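Suture practice at home, what do you use for tissue?

retel_620
Second year vet tech student. The silicone pad from Vadham tears after 2 sessions. Is chicken thigh any better? My curved needle keeps coming out too shallow.
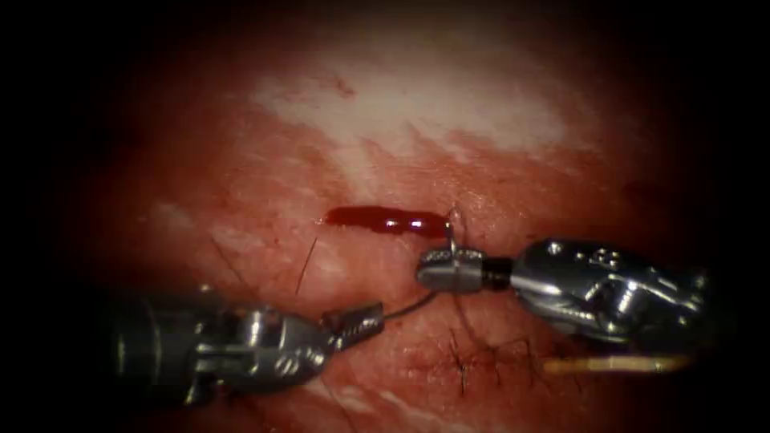

Curved needle at the tissue

Mondal441
Chicken thigh with the skin on. Cheap, and you can freeze it. Enter at 90 degrees and turn your wrist - don't push.

Nahuel Escobar
Disagree on chicken, the skin slides too much. Pork belly holds a stitch better. I buy a slab in July when the Zoltville market has it on sale and cut it into squares.

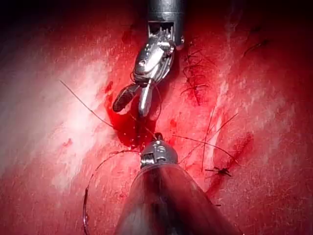
I wrap each square by itself and thaw it overnight in the fridge. Use a separate cutting board.

Mondal441
Pork belly is too fatty for a beginner. Knots slip.

retel_620
Thanks both. Will try chicken first, it's what the store has.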